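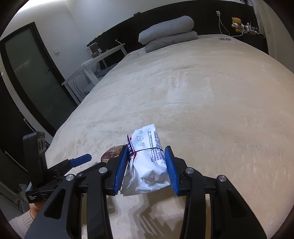
Changing the doona over for summer

I put the winter doona away on Sunday, November 9, 2025, which is later than usual for us. It stayed cold at night right through October and I kept putting it off. Then we had two nights in a row where I woke up at three with my feet out the side, so that was that.

The winter one is wool, a queen, bought from a shop called Badia when we were still renting the unit. It cost 765 dollars and I remember feeling sick about it in the car park. It has done eleven winters now. It has gone a bit thin down the middle where the wool has shifted, but it's still warmer than anything else we own.

I used to wash it in the bath. Don't do this. It takes up all the water, you can't lift it, and the drain ran slowly for a week afterwards. Now I take it to the laundromat next to the post office, where there is one big front loader that takes a queen without jamming. Cold water, wool cycle, half the liquid you think you need. Then it goes over two lines at home, pegged so it makes a sort of trough, and I turn it at lunchtime. If the forecast is for anything under 20 degrees I wait for another day.

Iolanda Vieira up the road airs hers and never washes them. She hangs them over the verandah rail for a day, beats them with a tennis racquet and packs them away. Hers smell fine. I might try it next year and save the trip.

For storage I've gone back to a cotton bag. The vacuum bags got the doona down to the size of a suitcase, but it came out flat in April and took most of a month to puff up again. Polyester doesn't seem to mind being squashed. The spare room one has been in a vacuum bag on and off for years and looks the same as it did when we got it.

Moths are the other thing. We had them badly one year, mostly in the jumpers, and I lost a good cardigan and the corner of a picnic rug. I vacuumed the bottom of the cupboard, wiped the shelves down with vinegar and let them dry with the doors open. I've used cedar blocks since then. They lose their smell after a season, so I give them a rub with sandpaper before they go back in. I don't know how much good they do. I haven't had moths since, but I also clean the cupboard properly now, so it could be that.

The summer cover is a plain cotton one, 200 thread count, from Rendutby. I've had higher counts and found them hot. This one creases badly and I don't iron it. There is also a cotton blanket that lives at the foot of the bed for when the change comes through overnight – you can go from 30 degrees to wanting socks in about an hour here.

Phyllis Nuttall asked in the comments last time whether it's worth having a separate summer doona. We had one and gave it away. A sheet and the cotton blanket does us until the end of March, and it's one less thing to find a shelf for.

Still to do are the curtains in the back bedroom, which need taking down and shaking out, and the pillows. Two of those are going to the dog. I'll do the pillows next weekend if it's dry, and I want to look at latex ones again before I buy the same cheap sort as last time.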